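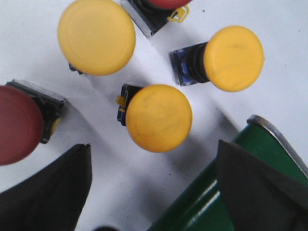 Figure 6.1 Mushroom-head push buttons with red and yellow caps.

Chapter 6
Receiving, Sorting, and Moving Stock

Learning Objectives
After studying this chapter, you should be able to:
Explain how goods are received, checked, and recorded in a small distribution business.
Distinguish between a stock location, a stock item, and a stock count.
Describe the main ways of moving goods between receiving and storage.
Calculate the cost of handling a single order line.

Key Terms
receiving, packing slip, stock item, order line, discrepancy report, handling cost, transfer point

Opening Case: The Parts Counter at Hegarty
Hegarty is a wholesale supplier of electrical and mechanical parts. It sells to repair shops, school districts, and small manufacturers. When Imani Schumacher became operations manager, the company carried 211 stock items and filled most orders from a single storeroom behind the sales counter. Sales had grown steadily, but profit had not. The owner believed that the prices paid to suppliers were too high.

Schumacher began by following individual orders through the building. She found that a typical order line was picked up and put down 14 times between the delivery door and the customer. Goods were unloaded in one place, checked in another, and held in a third until a clerk was free to enter them in the stock record. Small parts that differed only in color were often stored together under one item number. A customer who ordered a yellow part might receive a red one, and the return then had to be handled as well.

Within 18 months, Hegarty had given each color its own item number, moved the checking table next to the delivery door, and required that every discrepancy report be closed on the day it was opened. The prices paid to suppliers did not change. The cost of handling an order line fell, and the number of returns fell with it. We will come back to Hegarty in the review problems.

6.1 Why Handling Matters
Every business that sells physical goods must move them. Goods arrive from a supplier, are stored for a time, and leave for a customer. Each of these steps uses labor, space, and equipment, and each one creates a chance for error. The total of these expenses is called handling cost. It does not appear on a supplier's invoice, and many small firms do not record it separately.

Handling cost has two parts. The fixed part includes rent, equipment, and the wages of permanent staff. The variable part rises and falls with the number of order lines. A manager who knows only the total cannot tell which part is growing. Section 6.4 presents a method for separating the two.
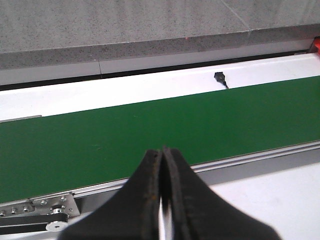
Figure 6.2 The near edge of a green conveyor belt.

Equipment can lower the variable part of handling cost, but it usually raises the fixed part. A hand cart is cheap to buy and costs little to keep. A powered conveyor costs more to purchase, takes up floor space, and must be inspected and repaired. The choice depends on volume. A firm that receives one delivery a week will seldom recover the price of a conveyor, while a firm that receives several each day may do so quickly.

The point at which goods pass from one method of movement to another is called a transfer point. Transfer points deserve close attention. Goods tend to wait there, and damage and miscounts are more likely there than in storage. In a well-planned layout, the number of transfer points is kept small, and one person is responsible for each — by name, in writing. 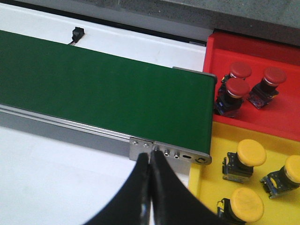

6.2 The Receiving Process
Receiving begins when a delivery reaches the building and ends when the goods are available for sale. The clerk compares the shipment with the packing slip and the original purchase order. If all three agree, the goods are entered in the stock record and sent to storage. If they do not agree, the clerk completes a discrepancy report and sets the goods aside until the difference has been settled.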